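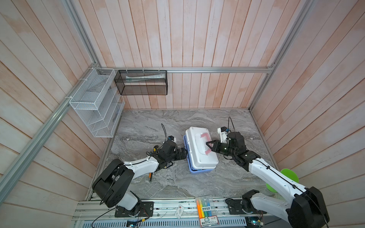
White plastic carrying case on the marble-pattern top.

I bought the Koteck sewing kit back in March, mostly because my old cookie tin of bobbins had finally lost its lid. So I've had a few months with it now, and I've hemmed 4 pairs of pants, fixed a coat lining and made one very wonky cushion cover (my fault, not the kit's!).

The good stuff first. The scissors are great - sharp right to the tip, and they don't chew up thin cotton the way my last pair did. The needles come in 8 sizes and I've only bent one, going through denim when I should've known better. The thread is okay. It's fine for mending, but I wouldn't run it through a machine, and the navy is closer to purple.

What I don't love is the tape measure. The numbers started rubbing off after roughly 2 months, and it curls up the second you let go. I've gone back to my Tala one, which I've had forever.

My neighbor Daithí Brennan has the bigger Plusico set and swears by it, and I'll admit his seam ripper is nicer. But he paid a good bit more, and he still comes over to borrow my scissors. I'd buy the Koteck again and just pick up decent navy thread separately.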